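**October, a back room, three grippers and one bedsheet**

Six in the morning and Thibault Guillot is already arguing with a suction cup.

Not out loud. He pokes it, checks the hose, pokes it again. The cup has just dropped a pillowcase for the ninth time and he wants to know if it's the cup or the cotton. It's the cotton. It's nearly always the cotton, he says, and goes looking for coffee.

Pliveo rents the ground floor of an old print shop and tests grippers for people who'd like a robot to do housework. Beds, mostly. A bed is a terrible thing to hand a robot. The edges move, the corners hide, and the bit you let go of is never where you left it.

I've come for the shoot-out. Three grippers, one arm, same jobs. On the bench, left to right: the Courtois two-finger, plain parallel jaws with rubber pads. The Zestance, soft fingers, air driven, looks like something off a reef. And Guillot's own suction rig, which he built over a long weekend and defends like a family member.

Each gets 200 goes at picking up a hanging hem and pulling it back onto the mattress. But first each gets a lot more goes in simulation, and that's where most of the week went. The sim room is a cheap-looking thing on purpose. Flat wall, orange floor, a bed with a white sheet hanging off one side.

"Pretty rooms are slow rooms," Guillot says. He'd rather have a thousand ugly ones by lunch.
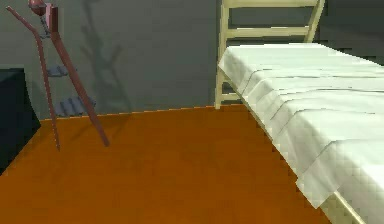 *The simulated bedroom, with the sheet hanging over the near side of the bed. The hem comes out ragged at this level of detail.*

That hem matters more than you'd think. A gripper planner looks for an edge to grab, and a jagged edge gives it lots of little places to be wrong. The Courtois jaws didn't care much. They're wide, they close, something ends up between the pads. The Zestance was fussier, kept choosing a point and then missing it by a finger width. Suction in simulation was frankly a fantasy. It stuck to everything. Guillot has since changed the numbers for how much air leaks through cloth and it now sticks to almost nothing, which he says is closer.

Then there's the furniture. The leaning rack and the dark box by the wall are in there so the arm has something to avoid, and so the camera has something to get confused by. The rack's shadow on the wall was a favourite. For two days the software marked it as a solid object and the arm politely went round it. Swapping to the Pirkeo depth camera model fixed that – mostly. It also doubled the run time, so they only switch it on for the last batch.

Total sim grasps for the week: 1,472. Of those 433 were thrown out, because the sheet had gone through the mattress. It does that. Cloth in a simulator is a grid of points with opinions, and if you pull fast enough they end up under the bed.

So, the real thing. After lunch the arm gets a real sheet, washed a lot, a bit grey. Guillot bolts on the Courtois first. Four bolts, two minutes, no fuss. Good mark for that. The Zestance needs an air line and a controller box and somebody to hold the box. It took 4 tries to get the pressure right and one finger developed a slow hiss.

Results, and I'm working off a coffee-stained sheet of paper here. The Courtois was the steady one. It grabbed too much, pinched the mattress piping twice, but it got the hem up more often then either of the others. The Zestance was gentler and lovely on the corners, poor along the straight. Suction won exactly one category, the laminated care label, and I was asked to print that.

What would I buy? For a lab doing bedding, the jaws. They're dull and you can get spare pads. If your jobs are mixed, cups and fruit and the odd sock, pay for the soft fingers and budget for hoses. Either way put real time into the sim cloth first. Guillot figures half his failures on the bench were ones he could of seen on screen a week before.

He's redoing the suction rig with a bigger pump. It's very loud. The people upstairs have already been down.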